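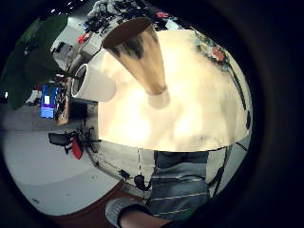

What's in the Okitz tabletop set?
Short clips of one person arranging and tidying things on a table, 1,055 of them in this release, each with a line of text saying what the task was.

I put this card together because people kept writing to me with the same questions (hi, Selorm Asamoah here!). The tasks are small household stuff - move a vase, turn a planter, put a tool back where it goes. I wrote the task lines myself, so the wording gets a bit samey after the first 700. Sorry about that.
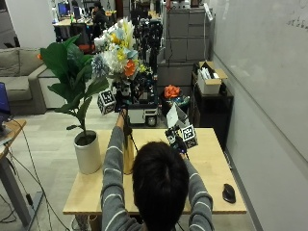
Table with the gold-colored vase and the fiddle-leaf fig in its white planter.

All the greenery in the vase and planter tasks is artificial. I love real flowers, but they droop, and then your "same" bouquet is a different bouquet by July!

Folders
clips/ - the video, split into 2 parts
tasks.txt - one line per clip, same order as the clips
objects.txt - my names for things, spelled the way I spell them
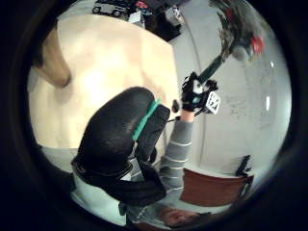 Dark green handle held in the right hand.

Known problems: I wrote "pot" and "planter" for the same thing in lots of places. Treat them as one word until I fix it.

Last edited 19 Jul 2020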